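Section 3. Setting Up Your Mug Shelf and Table Display

Welcome to the fun part! If you have worked through Sections 1 and 2, your Orosetti rail kit is out of its box, the parts are checked off against the packing slip, and you know which rail is which. Now you get to put cups on a table and move them until they look wonderful together. This section covers clearing the surface, standing the posts, choosing and placing your pieces, and the daily and weekly care that keeps everything looking good.

Set aside a whole morning if you can. Saturday is ideal. The assembly takes very little time, but the arranging can swallow hours, and you will enjoy it more if you aren't trying to fit it in before dinner.

3.1 Before You Begin

You will need:

The two upright posts and the top rail (bag A)
The felt pads (bag B)
A soft cotton cloth, plus a second one for drying
Mild dish soap and lukewarm water
A sheet of scrap paper and a pencil
The cups, mugs and pots you want to show off

Keep the hex key from bag A somewhere you will find it again. You will want it in Section 5, when you change the rail height.

NOTE: The kit number is printed on the inside of the lid. Kits marked 3440 have the longer rail. Kits marked 3000 have the shorter one. The steps are the same for both, but the shorter rail holds fewer pieces comfortably, so start with your favorites and add from there.

3.2 Preparing the Table

1. Clear the table completely. Yes, even the pile of mail.

2. Wipe the surface with a damp cloth and a drop of soap, working along the grain if the top is wood.

3. Wipe again with clean water and dry right away with the second cloth.

4. Run your palm over the whole area. Grit is easier to feel than to see, and one stray grain under a heavy mug can leave a scratch that lasts for years.

5. Turn on the lights you normally use and look at the table from your usual chair. Move your head a little from side to side and notice where the bright streaks fall.

Step 5 sounds fussy, but please try it. A glossy tabletop is a lovely thing under pottery, and a shiny glaze over a shiny surface gives you twice the color for the same cup. Strong glare right in front of a dark piece can wash it out, though, so mark the brightest spots on your scrap paper and save them for pale pieces.

CAUTION: Do not wax or oil the table on the same day you set up. A freshly treated surface can be slippery, and the felt pads will not grip. Wait until the finish is completely dry, following the directions on the product you used.

3.3 Standing the Posts and Rail

1. Press one felt pad onto the bottom of each post. Hold for a slow count of ten.

2. Stand the posts on the table with the slots facing each other.

3. Lower the rail into both slots at once. If it catches on one side, lift it out and start over. Forcing it can chip the black finish.

4. Tighten each screw with the hex key until it is snug, then stop.

5. Push gently on the rail with one finger. It should hold still. If it rocks, loosen the screws, let the posts settle flat, and tighten again.

The posts and rail are thin on purpose. They draw a neat dark line behind your cups and then more or less disappear, which leaves the attention on the pottery where it belongs. A chunky frame in pale wood looks fine in the box and then takes over the whole table!

NOTE: The rail is a backdrop and a hanging bar for light items only. It is not built to hold full mugs. For hanging weights, see the chart in Section 5.

3.4 Choosing Your Pieces

This is where people freeze up, so let us make it easy. Pull out every cup you own and put them all on a towel on the floor or the bed. Then pick one piece to be the star. Don't think too hard. Pick the one you reach for in the morning, or the one with the silliest shape, or the one you always show to visitors.

Sculptural mugs make terrific stars. A mug built up from fat, rounded rings, wider at the bottom than at the top, catches light along the top of every ring and holds a little shadow in each groove. It looks different at breakfast than it does at eight in the evening, and it looks good from every side. A big handle helps too. A generous C shape that stands well out from the body gives you a bit of open space to play with, and whatever is behind it shows through like a view from a window.

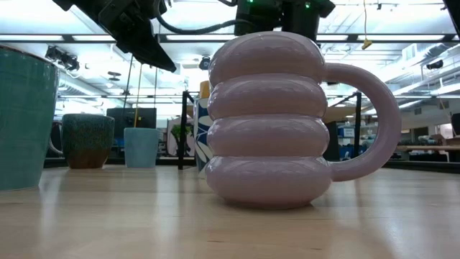
Once the star is chosen, look for company that contrasts with it. Smooth and glossy loves speckled and rough. Pink is friendly with almost everything, and it is especially happy near teal, mossy green and brown. A matte cup in a quiet light blue makes a good resting place for the eye. And do include one piece with a painted pattern if you have it. Bold blue leaves on white can wake up an entire table of plain glazes.

Try for a mix of heights as well. One tall vessel at the far end of the group gives the shorter cups something to lean toward, visually speaking. If everything you own is the same height, don't go shopping. Turn a small bowl upside down and stand a cup on it, as long as the base sits flat and steady.

3.5 Placing the Display

1. Put the star down first, a little to one side of center. Dead center works, but it tends to look like a trophy.

2. Turn its handle out to the side so the full curve shows.

3. Place the tallest piece toward the opposite end.

4. Set two or three medium cups farther back, between the tall piece and the star. Leave a gap you can fit a finger through between each pair.

5. Tuck the patterned piece partly behind the star. It is tempting to put it out front, but a peek of pattern makes people lean in for a closer look.

6. Step back. Go to the door and walk in again. Move one thing. Walk in again.

7. When you are happy, trace lightly around the base of each piece on your scrap paper, or just sketch the layout, so you can put everything back after cleaning.

Overlapping is good! Beginners often line their cups up like a class photo, with equal spaces and all the handles pointing the same way. Let some pieces hide behind others. Let one handle point toward the wall. A display has more life when you have to move around it a bit to see it all.

CAUTION: Always lift a mug by its body with one hand and support the base with the other while you are arranging. Handles are strong enough for coffee, but bumping one against a neighbor is the most common way a piece gets chipped.

CAUTION: Keep tall, narrow pieces away from the front of the table. If you share your home with a cat, keep them away from the back as well.

3.6 Using Your Cups Every Day

Please drink from them. The Orosetti kit was designed for a working display, and a mug that leaves its spot every morning and comes back clean every evening will stay brighter than one that gathers dust. A few habits help:

Dry the foot of each cup before you set it back. Many handmade pieces have an unglazed ring underneath that holds water.

Let hot mugs cool on a coaster first, away from the display.

Set cups down from straight above. Sliding them in sideways is how dominoes get started.

Check with the maker before using the dishwasher or microwave. Glazes differ, and so does the clay under them.

3.7 Weekly Care

1. Take down the front pieces first and work toward the back.

2. Dust smooth glazes with the dry cloth. For grooves and ridges, use a clean, soft makeup brush or a baby toothbrush. It is very satisfying.

3. Rub gently along mottled or textured glazes, and skip the scouring pad on matte finishes, which can pick up shiny marks.

4. Wipe the rail and posts with a barely damp cloth.

5. Wash and dry the tabletop as in 3.2, then put everything back using your sketch. Or throw the sketch away and try something new!

3.8 Quick Fixes

The rail leans to one side. One felt pad is probably folded. Lift that post, peel off the pad and press on a new one from bag B.

A cup wobbles. Turn it a quarter turn and test it again. If it still wobbles, place it on a cork coaster.

The display looks crowded. Take away two pieces and leave them out for a few days. Bring back only the one you miss.

The display looks flat. Check your heights first, then your handles. If both seem fine, move the star closer to the front.

The posts leave faint marks on the table. Wipe with a damp cloth and let the surface dry fully before standing them again. Replacement felt pads are sold in sheets as part 797.

For seasonal swaps and taller arrangements, continue to Section 4, where you will also find the layout for the Nerthorpe corner shelf. Owners of the Jandavholm double rail should read Section 5 before adding a second row.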